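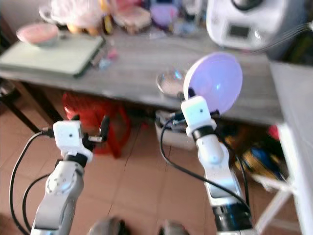
Right, my March kitchen check for the flat at Durlow, same sheet as ever. Smoke alarm: tested, loud, fine. Fire blanket: on its hook, tick. Stools and seats: the red stool gets a pass, but please keep it out of the walkway to the back door! Extension lead: the Sindberg one is rated for 730 watts, so no kettle on it (I've written this before, I know).

Gas hob: 2 burners slow to light, so I've booked Hokow to look.
Water heater: fine, set a bit high for my liking.
Window catch: stiff. Oil it. 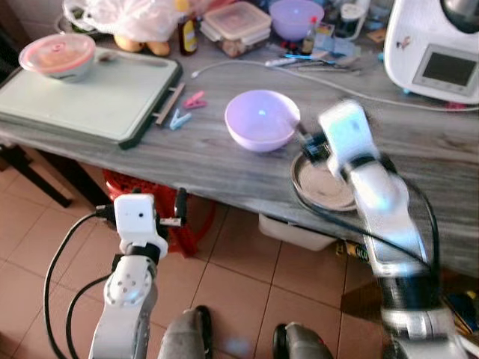 Zihan Long wrote back that the window catch was oiled last month and it's the hinge that sticks, so I've changed that line to "hinge, needs a new screw". Next check in 6 weeks.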